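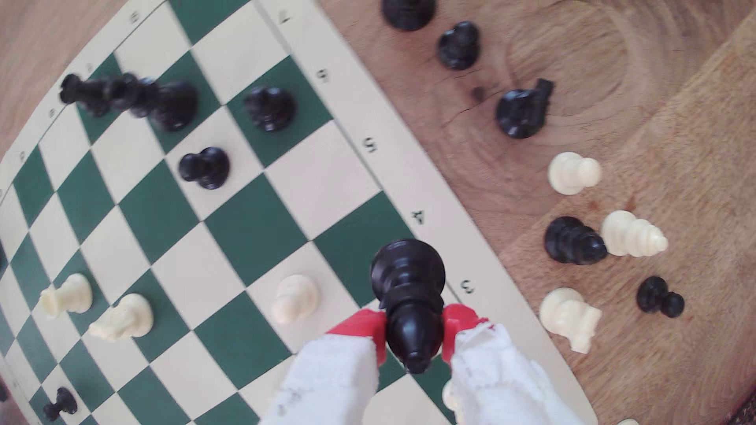 4. Setting the Clock for a Club Game

Read this section before you use the Cilleo clock for the first time. The clock must be switched off when you put in the batteries.

4.1 Batteries

1. Turn the clock over and slide the cover in the direction of the arrow.
2. Put in 2 AA batteries. The plus side goes to the spring on the left.
3. Close the cover until you hear a click.

Caution: Do not mix old and new batteries. The clock will start, but it can lose the time in the middle of a game.

4.2 Choosing the time

1. Hold MODE until the display is blinking.
2. Press the plus button until you see the minutes you want. For the evening games at Grollholm we use 10 minutes for each player.
3. Press MODE one time to go to the added seconds. Choose 2 if both players agree on it, otherwise leave it at zero.
4. Press SAVE. The blinking stops.

Note: The clock keeps the last setting also after it is switched off. If you borrowed it from another table, check the setting again.

4.3 Starting and stopping

Place the clock on the side that the player with Black has chosen. The lever must be down on White's side before the first press, so that Black's press starts the time of White. To make a pause, press the middle button. Press it again to continue.

If a player pressed the lever by mistake, pause first and only then correct the time. It is not possible to correct while the time is running.

4.4 Move counter

The counter adds one after both players have pressed. It goes up to 1,000 and then begins again from zero. With the older Wullitz model the counter is hidden, and you must hold SAVE to see it.

4.5 Cleaning

Use a dry cloth. Do not spray anything on the lever, the liquid goes inside and the contact becomes slow.

Questions about repair go to Samina Swati at the Qureshi service desk. Please write the serial number in your message. It is under the battery cover.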